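Hotel room tasks: what does "reset" mean?

kdixit
We're rewriting the operator rules for the bottle task at Stadby. Demonstrations are hands only, water bottles on the nightstand between the beds. My draft says hold each bottle around the body and never by the cap. It also says the phone, remote and notepad stay on the nightstand.

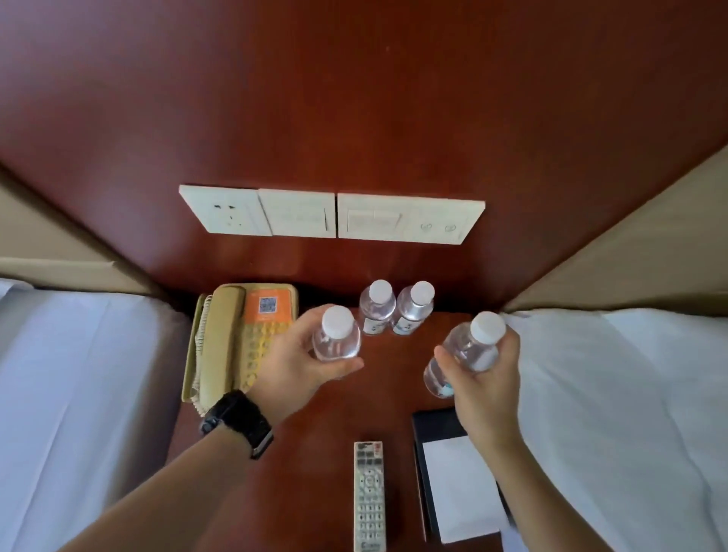
Reply 1: Clutter or no clutter

sunum40
I'd clear the nightstand. A policy trained on that much stuff learns the stuff. Our rule is target objects only for the first 30 episodes, then add things back.

Lovisa Granström
Disagree. Guests have phones and remotes next to the bed. If the robot can't work around a phone cord, I want to know in week one. What I would write down is where each item starts, within 12 mm, and who checks it.

kdixit
12 mm is tight for a remote. Operators will spend more time measuring than recording.

Lovisa Granström
Then tape a template for the reset and take it off before recording. We did that on Dasten and it added 18 seconds per episode.

bach_ops
Two more for the draft. Say whether both hands may work at once, and what counts as released. We threw out 40 episodes over that second one.

kdixit
Both hands are allowed. Released isn't defined yet. This is the grip I mean:
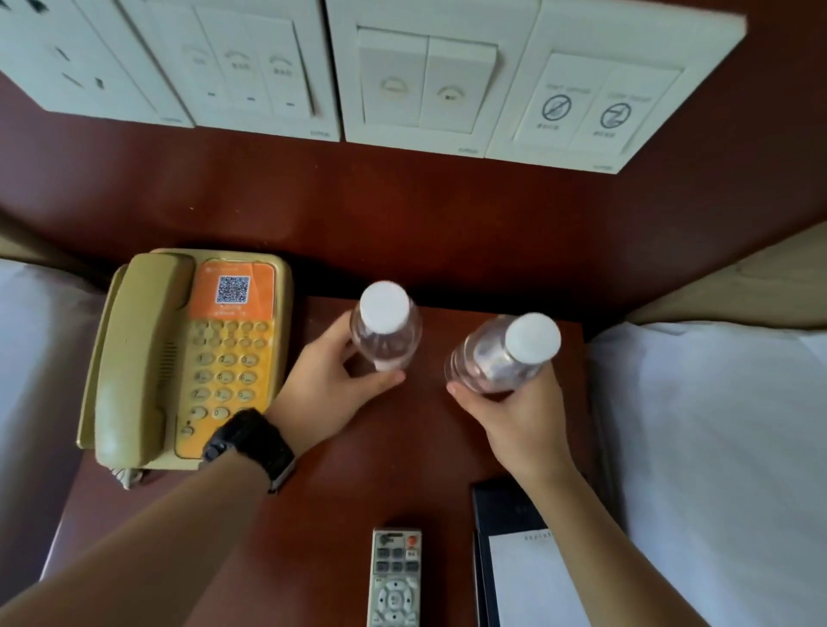

One hand on each bottle, caps left clear.

sunum40
Grip is fine. I still say clear the nightstand.

kdixit
I'll put both versions in the July draft and post it in this thread.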